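Session 8: Hand-held grippers on a shared bench
September

These notes cover the second half of the Tustavholm workshop build. By now each pair should have two working grippers with the housings closed up. If the finger linkage still binds, go back to Session 7 and shim the pivot before doing anything else. A stiff linkage gives jaw readings that look plausible and are wrong.

The task for this session is plate wiping. One tool is brought up to the plate and the other presses the sponge against it. The square marker goes on top of the housing, where the opposite camera can find it.

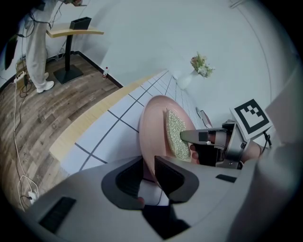 Nkrumah Kpodo
Course tutor, Tasine build group

8.1 Why a sponge

A sponge is a poor object for measuring grip and a good one for testing it. It compresses, so the jaw gap at contact differs from the gap under load. Record both. The linkage encoder reads 201 counts at the closed stop on the reference build; yours will differ, and the offset belongs in the config file under jaw_zero. Do not correct it in the logging script.

Take the sponge by its lower end and leave a working length above the jaw. With too little showing, the fingertips reach the plate first. Glitter scourers also produce small highlights that move with the tool, and a feature tracker will accept these as fixed points if the threshold is left at the default. Raise it until they drop out. 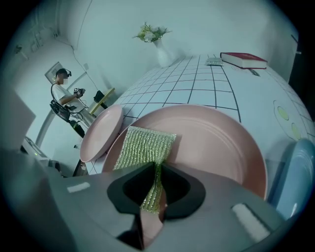

8.2 Fingers and pads

The pads are cast in two halves and bonded to the finger frame. Ama Ayaaba's mould files are in the Kokley folder; use the ridged version. The smooth pad holds a dry sponge well enough but lets a soaked one rotate about the pinch line. Check that the inner edges meet evenly at the tip. A step between them turns the sponge as the jaw closes, and the error is then put down to the wrist.
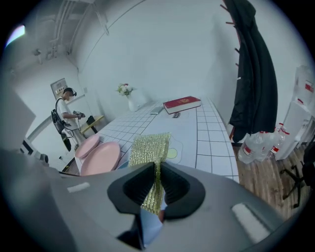 Fig. 3. Sponge pinched between ridged finger pads.

8.3 Marker and contact

Print the marker at full scale, with page fitting switched off, and measure the outer border with callipers. Mount it on a flat, stiff backing. Paper taped straight to a curved shell bows, and the pose estimate then flips between two solutions.

When the sponge is pressed to the plate the marker tilts with the tool, and detection suffers at steep angles. In the Essien test set 1,073 frames were logged and almost 900 gave a usable pose. Most of the rest came during contact,

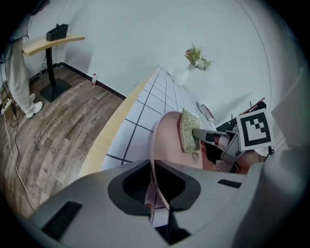
so the gaps fall exactly where the data matters. Do not interpolate across them. Flag the frames and fill the pose from the inertial track, as set out in Senyo Zakaria's sheet.

Tile joints on the table make a convenient check on lens calibration. After undistortion they should plot as straight lines out to the edge of the usable area. If they still bow, repeat the calibration with the board held closer to the corners.

For Wednesday: bring jaw_zero for both tools, one logged wipe, and a plot of jaw gap against time with first contact marked.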